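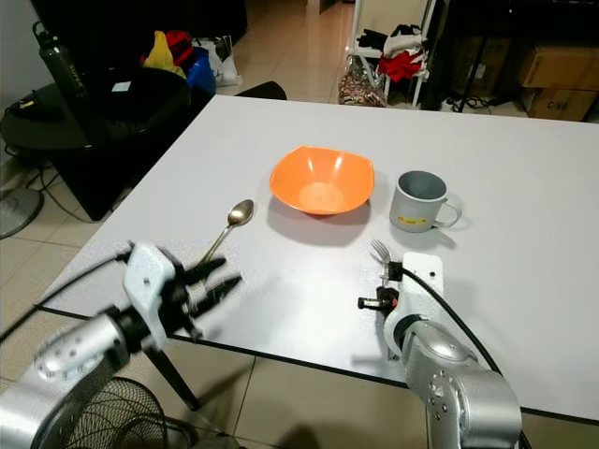
Table setting for one at Lusgate: orange bowl, mug, spoon and fork, with both arms in attendance.

Home | Visits | Reports | Links

The Lusgate open afternoon promised "a hands-on comparison of end effectors", so I drove up in January expecting brochures and a sausage roll. There were brochures. The sausage rolls had gone by the time I'd found a park.

What I'd come for was the cutlery bench. Antigoni Katsaros runs it and had set herself a plain question: which fingers can lift a fork off a flat table without bulldozing it into the next suburb? Bowls are easy. They have a rim, and they more or less hold still for you. A fork is mostly handle and spite, and it lies so low that the jaws have to come right down to the tabletop to get hold of it.

Two sets of fingers were on the program, the Zoreo parallel jaws and a softer pair from Triantafyllou. The Zoreos are quick and close with a snap I could hear from the tea urn. The Triantafyllous cost more, arrive later (ask anyone who's ordered them) and give a little on contact, so a small error in height ends in a nudge instead of a fault light. Antigoni's log stood at 863 picks across both, over 500 of them on the fork and spoon. She wouldn't name a winner. She did say she'd stopped swearing at one of them.

I had a go on the controller myself and can report that 23 minutes is long enough to learn humility. You line up from one side, feel very clever, then check the wrist camera and discover you've been preparing to grip air.

The wrist camera was the best part of the day. From down there a spoon has a proper angle to it, and you can see which way to turn before you commit. It also shows how much of the view your own fingers use up, and I'd want that sorted before buying.

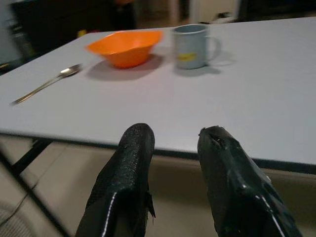 Lulwood wrote in after the first version of this report went up to say that I'd been too kind to the soft fingers, that theirs needed new pads well before the hard ones did, and that I should ask about the price of spares. I did ask. I'm still waiting on the quote.

Contact the editor | Copyright, all visit reports | Back to top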